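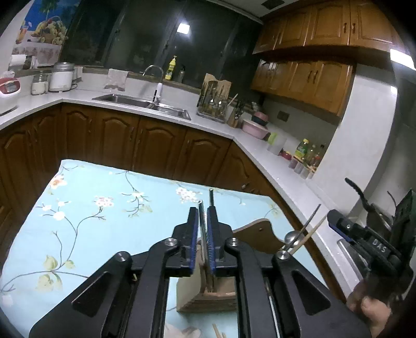 Plindberg table-setting set: read me first

Hi! I'm Tadeusz Gajewski and I look after this folder. I also worked the dining room at Flirbridge for years before anybody let me near a data set, so this card is going to talk about shifts and sore wrists as much as file formats. If you only want the file formats, skip down.

What's in it

400 recordings of people doing small table jobs with hand-held grippers. Mostly it's chopsticks: picking one up off the cloth, putting it into a holder, taking it out again, moving it over to the next place. There are thin metal utensils in some of the recordings too, and a few pale wooden odds and ends that we used for warming up. The recordings were made by 52 people, and nearly all of them set or clear tables for a living. I'm pretty proud of that part. We could have had it done faster by folks who'd never carried a tray (Poduval, who built our recording software, offered to find some), but then you get chopsticks put down the way a person puts them down when they aren't going to do it four hundred more times that night.

Where it was recorded

One kitchen with a table in it, flowered tablecloth and all. We left the counters the way a used kitchen looks, with the rice cooker and the jars and the bottles out. I got some pushback on the tablecloth, as the printed branches can look an awful lot like a thin dark stick if you're a computer. Well, they look like that to me too at the end of a double! Keep it in mind if your model reaches for the vines.

How a session goes

You get a gripper in your hand, someone shows you how the jaws close, and you work for 60 minutes with breaks whenever you like. The ridged pads on the fingers help, but the first few minutes are humbling. I've rolled silverware half asleep for most of my adult life and I felt like I had oven mitts on. Your fingers want to twist the chopstick and the gripper doesn't twist, so you end up turning your whole wrist, then your elbow, then leaning over the table like you're playing pool.
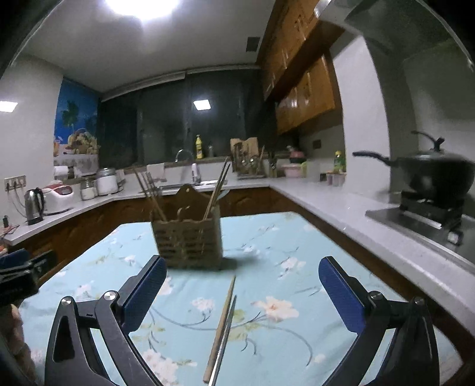 That's why the sessions got shorter as we went. The first version of the plan had people going two hours straight, and it was the banquet crew who said no, flat out, and they were right. If you compare early recordings with late ones you'll see smoother work in the late ones, and I'd put that down to rest more than practice.

Who gets paid and for what

Session time is paid as shift time, same rate, same overtime. It took a while to get there. The first offer from Flirbridge was gift cards – I won't go into it. Everybody in the set signed off on their recordings, and anyone can ask to have theirs pulled. Five people have, and those are gone from the 400 already.

What it means for the floor

I get asked this more than anything else, usually by the dishwasher at eleven at night. The plan as I know it is that a machine called Vindex will do the refilling and sorting of utensils between meals, down in the back. Setting places in front of guests stays with us, and so does anything hot. Sorting used to be the job you gave to someone whose knees were acting up, though, or to a new kid who wasn't ready for the floor. I've asked where those people go now and I don't have a good answer yet. I keep asking. Meanwhile two of the older hands are learning to run sessions, and they're much better at it than I am.

Known problems

Some recordings begin with the gripper already in position over the table.
Hands and parts of a second gripper show up at the edges. Don't crop them out before you've checked what they're doing.
The names of the moves were written by dining room people, so "fan" means chopsticks leaning out to the sides and "park" means set it down for now.
Lighting is indoor, with ceiling lights on.

Getting in touch

Leave a note in the issues list and put the recording number in it. I read them before the dinner shift, so mornings are no use, but by 4 p.m. I've usually got a coffee and a laptop open.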